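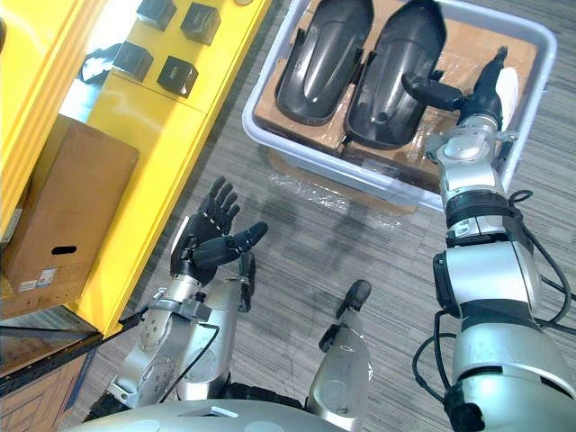 The Long Life of a Small-Town Repair Night

Come to Clarkberg on a November evening, a little before seven, and you'll find a line outside the old feed store on Walby Street. People are carrying lamps, toasters, a sewing machine wrapped in a bath towel. One man has a record player on his hip like a toddler. They're chatting and stamping their feet, and when the door opens they go in fast, the way people go into a bakery.

Repair night has been running for 30 years, and I can't think of a better way to spend an evening in this part of the state. I went for one visit and ended up going back all fall.

Guadalupe Bañuelos started it with a card table and a soldering iron. She had come home from Rarnstead, where she'd worked on elevators, and her neighbors kept knocking with broken radios. "I got tired of them coming at dinner," she told me. So she picked a night, put a sign in the window, and told everybody to come at once. They did! The first winter there were so many clocks on her table that she had to learn clocks.

She still does the clocks. She works standing up, glasses pushed into her hair, and she talks to the owner the whole time, asking where it hung and who wound it. You might think that's just good manners (she has plenty), but she's also listening for clues. A clock that stops every spring probably hangs on an outside wall. A clock that started running slow after a move may only be sitting crooked.

Two tables over, Cirilo Ventura handles anything with a cord. He makes you hold the flashlight. He makes you turn the screwdriver, too, if you're willing, and it's a joy to watch somebody open up their own vacuum cleaner for the first time and pull out a hair tie, a penny and a whole sock. I brought him a desk fan I'd given up on years ago. It needed a drop of oil and a new switch that cost me 2 dollars, and now it sits by my bed humming away.

Then there's the parts library, which I could write a whole separate story on. Wing-sze Yeh has sorted knobs, belts, hinges, springs and bulbs into 300 labeled drawers, with a paper index that she types herself. She'll find you a stove knob from before you were born. People mail her things now. A retired shop owner in Guo sent his entire stock of zippers, still on the spools, and she spent most of a summer measuring teeth.

Plenty of things can't be fixed, of course. Some newer gadgets are glued shut, and Cirilo will tell you so in the first minute and hand you back your coat. Nobody seems to mind much. They stay for coffee anyway and wander over to see how the sewing machine is coming along.

When I left on my last visit the record player was up and running. Its owner had brought just one album with him, a polka record, and he played both sides. Guadalupe asked him to turn it down a little so she could hear a clock.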